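Frequently Asked Questions: Contributing Demonstrations to the Clollow Household Task Collection
Soseck Laboratory for Assistive Systems

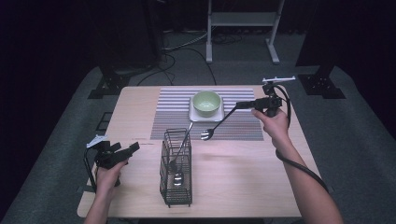

A table-setting task in progress, with a fork held in the right gripper and a spoon in the cutlery holder.

Last revised December 27, 2018

General

What is the Clollow collection?
Clollow is a set of recorded demonstrations of short household tasks. Each demonstration shows a person carrying out one task from start to finish with a pair of hand-held grippers. The recordings are used to train a learning system that will later be asked to perform the same tasks without a person. The collection is maintained by the Soseck Laboratory under the direction of Hanane Samir.

How large is the collection?
The current release contains 3,514 accepted demonstrations across 19 tasks. The goal for the first year was 2,000. Tasks are not represented equally. Table setting and clearing make up the largest share, and tasks involving cloth make up the smallest.

Why are the demonstrations recorded with hand-held grippers?
A bare hand can do many things that a two-fingered gripper cannot. When the contributor works through a gripper, every grasp in the recording is one the learning system has some chance of repeating. The contributor also feels the weight and resistance of the object directly, and most people find this easier than steering a machine from a distance.

Taking Part

Who may contribute?
Any adult who has completed the training session may contribute. No technical background is required. Employees of the laboratory may contribute, but their demonstrations are labeled separately and are left out of the standard evaluation set.

What does the training session cover?
Contributors learn how to hold and close the grippers, how to begin and end a recording, and how to handle the cables. They then complete 30 practice demonstrations, which are reviewed but not added to the collection. Orhun Tekin conducts the training sessions at the Contreras building. Sessions are not offered in August.

I am left-handed. Will this be a problem?
No. Either hand may perform the main movement unless the task sheet states otherwise. Please use the hand you would naturally choose and do not switch hands to match an earlier contributor. The collection needs left-handed examples.

What should I wear?
Short sleeves, or sleeves pushed above the elbow, are requested. Bracelets, watches and rings should be removed before the grippers are picked up.

Recording a Demonstration

What does a table-setting demonstration consist of?
The task sheet lists the starting layout and the finished layout. In the version most contributors meet first, a placemat, a plate and a bowl are already on the table and the cutlery stands in a holder at the front. The contributor takes each piece from the holder and lays it beside the plate. The demonstration ends when both grippers are clear of the placemat and still.

Must the objects always start in the same place?
No. The task sheet gives a region for each object, and the object may be set anywhere within that region. Move the holder a little between demonstrations and turn it from time to time. A system trained on a single layout tends to learn the layout and performs poorly once anything has shifted.

How fast should I work?
Work at a steady, unhurried pace. Very slow movements make long recordings with little in them, and very quick ones blur. Do not pause in midair to plan the next step. If you need to think, finish the demonstration and think before the next one.

Why is cutlery considered difficult?
Forks and spoons are thin and shiny, and they rotate easily once gripped. Lifting one out of a mesh holder adds a further difficulty, as the end of the piece can catch on the wire. Contributors should draw the piece out along its own length until it is free, then turn it toward the table.

What should I do with the hand that is not in use?
Keep the idle gripper near the front edge of the table and within view. It should not be set down or lowered out of sight during the demonstration. Both grippers are recorded at all times, and the system also learns from the one that is waiting.

What if I drop something?
If the object lands on the table and can be picked up again without strain, continue. Recoveries of this kind are valuable and are marked as such by the reviewers. If the object falls to the floor, end the recording and select "Discard." Do not reach for it while holding the grippers.

May I repeat a demonstration I am not satisfied with?
Yes, if the recording failed to meet the task sheet. A demonstration that is merely untidy should be kept. A fork that ends up slightly crooked is acceptable, and the permitted angle is printed on the sheet.

Review and Use of the Recordings

How are demonstrations accepted or rejected?
Each recording is viewed by one reviewer, and a second reviewer is consulted when the first is uncertain. The usual grounds for rejection are a missing final pause, a gripper that leaves the view, a hand used directly on an object, and a starting layout that does not match the sheet. Ilham Nasr is responsible for the review procedure and answers questions about individual decisions.

Will I be identifiable?
The recordings show the work surface and the contributor's hands and forearms. Sound is not kept. Contributors are listed by number only, and the key linking numbers to names is stored apart from the recordings. Persons with distinctive tattoos or scars on the forearms may ask for light sleeves to be supplied.

May I withdraw my demonstrations?
Requests made before a release is frozen will be honored in full. After that point, the demonstrations are removed from the next release, but copies of the earlier release cannot be recalled.

Who may use the collection?
Access is granted to research groups that sign the Brarby data agreement. Applications are handled by Mounir Ragab. The agreement permits training and evaluation and does not permit redistribution.

Can my organization propose a new task?
Yes. Proposals should name the objects, describe the starting and finished layouts, and state how a reviewer would recognize success. Tasks involving heat, blades or open liquids are not being considered at present. Send proposals to Gadisa Lemma at the laboratory office, marked "Clollow task proposal."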